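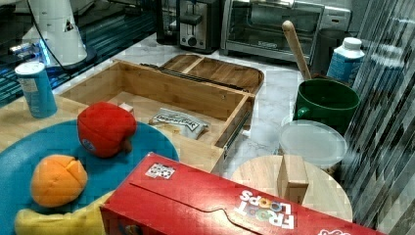

*The kitchen counter station: plush fruit on the plate, a snack packet in the open drawer, cereal box up front.*

# Open Day at the Odusdale Robot Lab: Your Questions

We love open day, and we get a lot of mail before it! These are the questions that come up most, with answers from Consuelo Taipe and the rest of the demo crew. Last updated 23 April 2023.

## When is it, and do I need a ticket?

It's in July, and the exact date goes on the sign-up page as soon as the building confirms it. You do need a ticket, but it's free. We have 300 of them. Children need their own, even the very small ones.

## What will I see?

Robot arms doing kitchen chores, mostly. There are 3 stations, and each has its own name:

- **Pedar** is the kitchen counter. Picking things up, putting them down, working with the drawer.
- **Vallejo** is folding. Dish towels in the morning, T-shirts after lunch.
- **Skastby** is where you get to drive. You hold the controls and the arm copies your hands -- it's harder than it looks and a huge amount of fun.

## Why is there plush fruit on the counter?

A plush apple or banana can be squeezed, dropped and picked up again all day long, and it still gives the gripper something soft and oddly shaped to deal with. The mandarin is the crowd favorite. We mix the toys with regular kitchen stuff (a cereal box, a mug with a wooden spoon in it, a cutting board) so the arm has to work on a counter that looks lived in.

## What's so hard about a drawer?

So much! The arm has to pull along the line of the slide rail, and if it tugs even a little sideways the drawer can bind. Then it has to reach down between thin walls for something small, like a snack packet, without bumping the sides. Ask Consuelo about this one if you have time to spare.

## Does it ever mess up?

Yes, and we won't hide it. Things get dropped. Please stick around for the next try, though -- the second attempt is often the best part to watch.

## How long does each demo run?

Plan on 60 minutes to see everything, a bit more if you want a turn at Skastby. You can come and go between stations as you like.

## Can my kids touch anything?

At Skastby, yes, with an adult next to them. At Pedar and Vallejo we ask everyone to stay behind the floor tape while an arm is switched on.

## Can I take pictures or video?

Please do! Just turn off your flash, as it can bother the cameras the arms use to see.

## Is the building accessible?

All the stations are on the ground floor with step-free entry. If you'd like a quieter visit or a chair saved near a station, add a note when you sign up.

## Who do I call on the day?

The front desk, extension 2728.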